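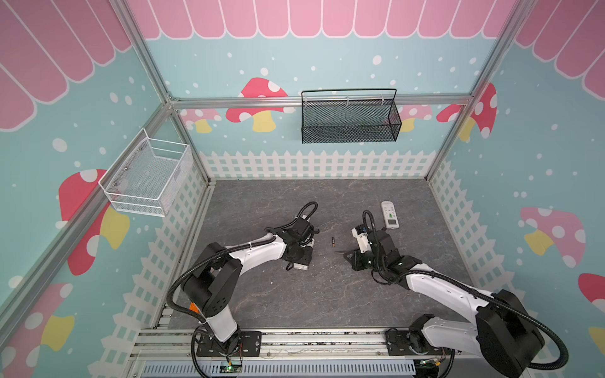

3.2 What the Janevski kit asks of two arms

I'll admit I picked the remote control task because I thought it would be easy. Morag Imrie (my co-author, and the more patient of us) had wanted to start on cable routing, but the Janevski two-arm kit ships with a small-parts module from Grultia and I was dying to try it! So we gave it 46 trials on a single object type, with 4 starting layouts, and kept the factory grip settings for all of them.

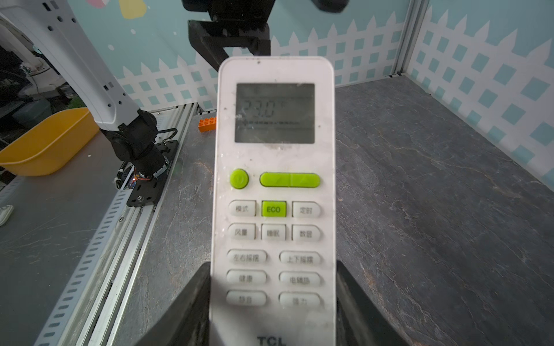 Figure 3. Remote held between the gripper fingers.

Grip force was the setting I fussed over most. The kit lets you pick a level from a menu, and the default felt high to me for a thin plastic shell. You also want to think about where the fingers land. With the lower end clamped, as in Figure 3, the screen and the green power button stay clear, so the wrist view can still read the 23.0° on the display. I like that hold a lot, and we scored it separately from grasps across the keys.
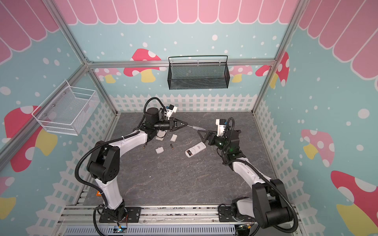

Can you run the small-parts module without buying the full kit? Only if your controller already speaks the Zastisix protocol, and even then you'll have to do the calibration by hand, so set aside a morning for it.

We didn't go that way ourselves. Graça Pacheco did try it at Gilovia in April, on an older pair of arms, and her notes are what we used for the 14 calibration poses in Section 3.3. We dropped 10 trials where the controller lost its connection, and those are listed in the appendix with the logs.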